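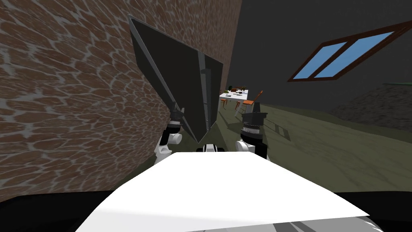

Two-handed panel carry, simulated room, robot's own viewpoint.

Household and shop-floor chores: frequently asked questions
Reading time: 9 min
Updated 10/04/2022

We use cookies to measure traffic on this site. By continuing to browse you accept our cookie policy.

Can a robot clear a room yet?
In simulation, parts of it. Birotik runs a two-armed model through carrying, placing and wiping tasks. Carrying is the furthest along. Wiping is scored only by area covered, which says little about whether a surface ends up clean.

Why do you start with flat, rigid objects?
A tray or board keeps its shape, so the planner can treat both grippers and the load as one closed chain. The cost is visibility. A wide panel held at chest height hides much of the floor and furniture ahead, and the planner has to work from a map built before the lift.

What counts as a completed carry?
The object is within 2 cm of its target, neither gripper has slipped, and nothing else in the room has moved. A run that meets the first condition and bumps a chair is logged as a failure. We changed this in February; results published before then are not comparable.

How many runs are behind your numbers?
Each task gets 800 runs per software release, spread over 12 room layouts. Wall textures, lighting and furniture positions vary between layouts.
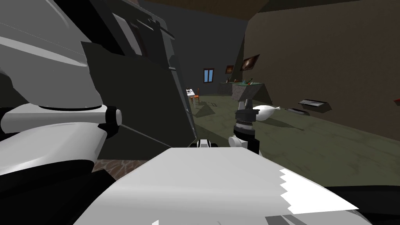

Layouts also differ in how much free floor they leave for turning. Most failed carries occur in the turn. With both arms committed to a load, the robot cannot put out a hand to check clearance, and the elbow joints sweep wider than the base.

What about soft objects?
Poor. Cloth and filled bags deform under the grip, and the contact model we use — the one shipped with Hania — was written for rigid bodies. We do not publish a success rate for laundry.

Do simulated results hold on real hardware?
Only in part. Friction is the largest source of error, followed by camera calibration. Our test cell in Flavenmont repeats a subset of the carries on a physical machine, and any release that does worse there is held back.

Is the shop floor easier than the home?
Usually. Bins stay where they are put, lighting is fixed and aisles are marked. The Cui line module handles tote transfer between fixed stations without supervision. It does not handle a tote left in the aisle; it stops and waits.

Should I buy one for my house?
No. A person can carry a tray across a room, open a door with an elbow and step over a shoe. We have no release that does all of these in sequence.

Comments

benchgrinder
Does the 2 cm tolerance include rotation? A board can be in the right place and still be facing the wrong way.

rm_tolland
We run totes with a similar setup. Stopping in the aisle is the correct behavior but it kills throughput on second shift. Would like to see a reroute option.

oakhill9
So no laundry. OK, checking back next year.

Get new answers by email. Enter your address to subscribe to the newsletter.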